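November, late, after the dishes

Moved in properly now, or as properly as I ever do anything. The last box came up the stairs at four and Rizal carried it because my knee has been making its opinions known since the Gulside flat. He put it down in the hall and said "what is IN this" and it was the cookbooks plus the iron, which I'd forgotten I own. I haven't ironed a thing in two years and I don't plan to start in apartment 304.

So the big news is the table has a home! I went back and forth on this for days. I wanted it by the window, where I pictured myself having coffee and looking mysterious, but the radiator sticks out farther than I remembered and you'd have to sit sideways like you're on a bus. Then I tried it in the middle of the room, and that lasted until I walked into it in the dark going for a glass of water. (Bruise on the hip, size of a plum, very pretty.) Csaba Dobos came down from upstairs to complain about the dragging noise, saw me standing there in my socks holding one side of it, and ended up helping me push it into the corner by the pipes. He's nice. A bit gruff for the first five minutes and then he'll tell you all about his mother's house in Deák.

I was worried the corner would be gloomy, and it is a little gloomy, but the black marble looks so good against that pale wall that I don't care. I put the white flowers on it to see, just laid them down on their side near the back, and stood there grinning at it like a fool.

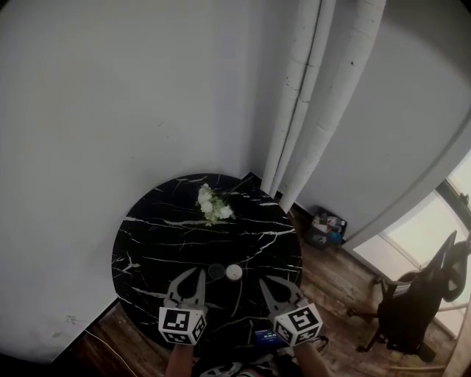 Anyway, I still have no vase. I know I had the green one when I left Gulside, I wrapped it myself in two towels, and I have now found both towels. Rizal says check the box marked BATHROOM/MISC and I did check it, it had the extension cords and 43 tea lights and the bag of foreign coins. I was going to buy a new one at Grastberg on the way home but I got distracted by lamps and came out with a doormat. It's a good doormat. It cost me 25 and I'm not sorry.

What I keep thinking about with the table is whether I should get chairs for it or leave it as a side table sort of thing. With the two walls so close you could only fit a couple of chairs on the open side, and then everybody's knees are pointed at each other. Mom would say get stools. Mom says get stools about everything. I could do one stool and call it my desk, except I know myself, and it would be a mail pile by Thanksgiving.

The pipes are a whole other subject. They're white like everything else over there, one fat and one thinner, and they've got years of scuffs and little dark marks on them. I asked Csaba if I'm allowed to paint them and he said the last tenant painted hers yellow in the bedroom and the landlord made her put it back. So no. I might try scrubbing them with that paste stuff from Fladadeo that took the ring off my old bathtub. I did a test patch down by the baseboard tonight with an old toothbrush and got distracted halfway by the baseboard itself, which also needs doing, and then the phone rang, and now there's one clean patch the size of a playing card that makes everything around it look worse.

It was my sister on the phone. She wanted to know if the place has good light (in the morning, yes, after that you're on your own) and whether the neighbors are loud. I told her I'm the loud neighbor. She's coming for a weekend before the snow and wants the couch, and I had to break it to her that the couch went to Rizal's cousin and there's an air mattress now. Long silence. Then she asked what kind of air mattress.
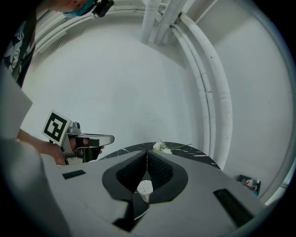
I need to make a proper list because I'm doing this moving-in thing by mood and it's showing. The kitchen is half done, the hall is a canyon of cardboard, and I have spent most of my good energy on one corner of one room. Little things are the worst of it, all the stuff with no drawer to live in yet. Take that small white bumpy thing, the one like a stub of cotton standing on its end. I must have a whole shoebox of bits that size, and every one of them gets picked up, looked at, set on the table, and picked up again an hour later. Rizal's method is to throw out anything he can't name in three seconds. That's how he lost the key to his bike lock.

What I want is a bowl. A wide shallow one for the table, so the small stuff has a place to land and I can pretend it's a decision. Something light, I think, on all that black. The white veins in the marble are so jagged and busy that anything with a pattern would be too much, and I've got the blue spotted bowl from Gulside but I can tell already it would look like a clown turned up. Maybe plain cream. Maybe I'll ask Csaba, he mentioned a secondhand place behind the post office where he got his whole kitchen, plates and pans and a clock that runs fast.

Other things, so I don't forget them. The bedroom door sticks. The second burner clicks and clicks before it lights, and I've started talking to it. There's a hook on the back of the bathroom door that's at the perfect height for a person seven feet tall. I need lightbulbs, the small screw kind, and I need to write down which kind before I go because I have bought the wrong ones every single time in my adult life.

Dinner was eggs on toast, standing up, off the lid of a box. Tomorrow I'll look for the pan lids and the vase, and call about the mail, and do the rest of that baseboard if the paste holds out. Csaba just thumped on his floor, I think because I've been dragging the hall boxes around while I think. Going to bed. The flowers are in the measuring jug for now.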